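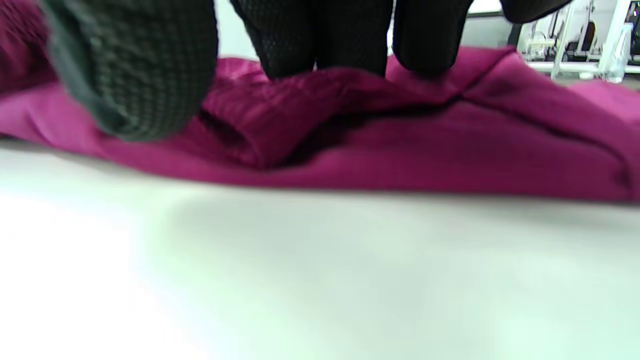
Gloved hand on the magenta cloth, pale tabletop.

Fabric pick cell: wrist camera image soft in the near part, picks land short

Asked in Maintenance and Setup

We run a small cloth handling cell at Roswood. One arm, two-finger gripper, camera on the gripper body. Since the table was resurfaced in January the near half of the image is a blur and very bright at one corner. The picks come in short of the fold, and by Friday we had 102 missed picks in the log. Lens is clean. Exposure is fixed at 2000 microseconds. Do I refocus or recalibrate first?

3 answers

Fiifi Adjei
Refocus first, then calibrate. If you touch the focus ring after calibration you have to do it over.
Park the arm at pick height and lock it out. Lay a creased piece of the cloth you run under the camera and focus on the crease, not the tabletop. The bare table close to the lens will stay soft and you can ignore it. Tighten the ring screw and check again, it tends to creep.
Then bring the exposure down until the bright corner shows some gray. We ended up at 700 on a white table. After that redo hand-eye calibration and touch off the table height again. A resurfaced top is probably not at the old height, and that alone could give you short picks.

Escobar
Had this at Hukunbridge. It was the camera bracket, 2 screws loose. Check those before anything else.

Fatine
What gripper is it? Ours did this and we just swapped the fingers.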